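Review: the Plurota two-armed kitchen robot at the Ninow open day

August 14, 2022

Ninow opened its test kitchen to visitors for the afternoon, and I went along to see the Plurota at work. Entry was free, but you had to book, and my slot was 23 minutes long.

The kitchen is an ordinary one, with tiled floors and a gas hob. The robot has to cope with low jobs near the floor as well as things left out on the worktop.

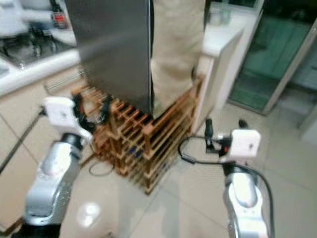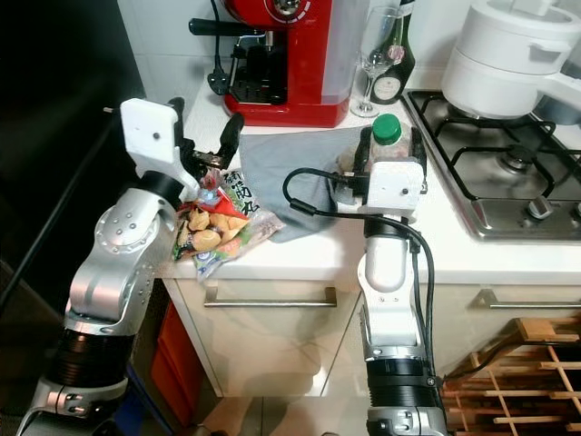 The Plurota's arms by the wine rack, and with a snack bag and a bottle at the worktop.

Evie Sowerby
Home technology reviewer

I was most interested in the grip. A snack bag is thin and awkward, and the left gripper took it by the top edge, which is how I would pick one up myself. The other closed on a plastic bottle with a screw cap. Work at floor level impressed me less. I found it harder to follow what the arms were going for, and I would have liked a slower run.

The cable on the right arm loops out a long way. I would want it tucked in before having one at home.

Declan Rowbotham of Ninow took questions afterwards. He would not give a price. The next open day is in March and places are limited to 13 per slot. Worth going if you can get one.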